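Warum hält eine Bettdecke eigentlich warm?

Stell dir vor, es ist ein kalter Abend im Oktober. Draußen pfeift der Wind, und du schlüpfst ins Bett. Brrr! Zuerst fühlt sich alles kühl an. Aber nach 7 Minuten ist es kuschelig warm, und du willst nie wieder heraus. Hat die Decke etwa eine Heizung? Nein! Die Heizung liegt unter der Decke - und sie bist du selbst!

## Dein Körper ist der Ofen

Dein Körper ist innen immer schön warm, Tag und Nacht, ungefähr 37 Grad. Diese Wärme macht er aus dem, was du isst, also auch aus dem Käsebrot vom Abendessen. Ein Teil davon wandert ständig durch die Haut nach draußen und ist dann weg. Liegst du ohne Decke da, wärmst du damit das ganze Zimmer ein kleines bisschen mit. Liegst du unter einer Decke, bleibt viel mehr davon bei dir.

Eine Decke macht also keine Wärme. Sie passt auf deine Wärme auf!

## Das Geheimnis heißt Luft

Und womit passt sie auf? Mit Luft! Das klingt verrückt, denn Luft kann man ja nicht einmal anfassen. Aber Luft, die ganz still steht, lässt Wärme nur sehr langsam durch. In einer dicken Decke stecken viele feine Fasern oder Federn, und dazwischen sitzt die Luft in winzigen Kammern fest. Sie kann nicht wegwehen, und deshalb kommt auch die Wärme nur schwer hinaus.

Manche Tiere machen das genauso. Hast du schon einmal einen Spatz im Winter gesehen? Er plustert sich auf, bis er aussieht wie ein kleiner Ball. Zwischen seinen Federn ist dann extra viel Luft. Der Spatz trägt seine Bettdecke also immer bei sich!

## Wozu sind die Nähte da?

Viele Decken sind gesteppt. Das bedeutet: Oben ist Stoff, unten ist Stoff, dazwischen liegt die Füllung, und alles ist mit Nähten verbunden. Ohne diese Nähte würde die Füllung herumrutschen. Dann hättest du einen dicken Klumpen an den Füßen und am Bauch fast nichts mehr. Wie ungemütlich!

Die Nähte können ganz verschieden verlaufen:

- **Streifen:** Zwischen den Nähten entstehen lange Kanäle. Die Decke sieht dann ein bisschen aus wie eine Luftmatratze.
- **Karos:** Die Füllung liegt in lauter kleinen Kästchen.
- **Muster:** Auch Blumen, Wellen oder Kreise kann man in eine Decke steppen.

Auf dem Bett mit der dunkellila Steppdecke kannst du die Kanäle gut erkennen. Und auf der rosa Decke bilden gepunktete Nähte lauter Ringe, die sich überschneiden. 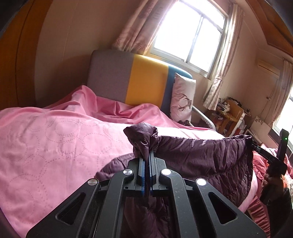 ## Warum soll man Decken aufschütteln?

Wenn du eine ganze Nacht auf oder unter einer Decke gelegen hast, ist die Füllung zusammengedrückt. Dann ist weniger Luft darin. Zum Glück kann man das leicht ändern, und es macht sogar Spaß! Am besten geht es zu zweit:

1. Jeder fasst zwei Ecken an.
2. Hebt die Decke gemeinsam hoch und zieht sie glatt.
3. Jetzt kräftig schütteln, hoch und runter, bis sie Wellen schlägt!
4. Legt sie langsam wieder ab und streicht die Falten weg.

Hörst du das Wuuusch? Da strömt Luft zwischen die Fasern. Macht dabei ruhig das Fenster auf. In der Nacht schwitzt nämlich jeder Mensch ein wenig, auch wenn er es gar nicht merkt, und die Feuchtigkeit kann so aus der Decke hinaus.

## Eine Decke oder zwei?

Im Sommer reicht oft eine dünne Decke, im Winter darf es eine dicke sein. Oder du legst zwei übereinander - das ist der Zwiebeltrick! Zwischen den beiden Decken bleibt nämlich auch noch etwas Luft liegen, und die hilft beim Warmhalten mit. Mit Pullover und Jacke klappt das genauso gut.

## Probier es aus: Der Becher im Bett

Du brauchst zwei gleiche Becher mit Deckel, ein Thermometer für Flüssigkeiten und einen dicken Schal. Bitte einen Erwachsenen, dir beim Einfüllen zu helfen.

1. Fülle beide Becher mit gleich viel warmem Wasser aus dem Hahn, zum Beispiel 80 Milliliter.
2. Schraube die Deckel fest zu.
3. Wickle einen Becher in den Schal. Der andere bleibt ohne.
4. Warte eine halbe Stunde. (Das ist lang, lies doch so lange ein Buch!)
5. Miss in beiden Bechern die Temperatur.

In welchem Becher ist das Wasser wärmer geblieben? Schreib deine Zahlen auf und versuche es danach mit einem dünnen Tuch, einer Socke oder Zeitungspapier.

Und noch eine Knobelfrage zum Schluss: Was passiert wohl, wenn du statt warmem Wasser einen Eiswürfel in den Becher legst und ihn in den Schal wickelst? Schmilzt er schneller oder langsamer? Erst raten, dann testen!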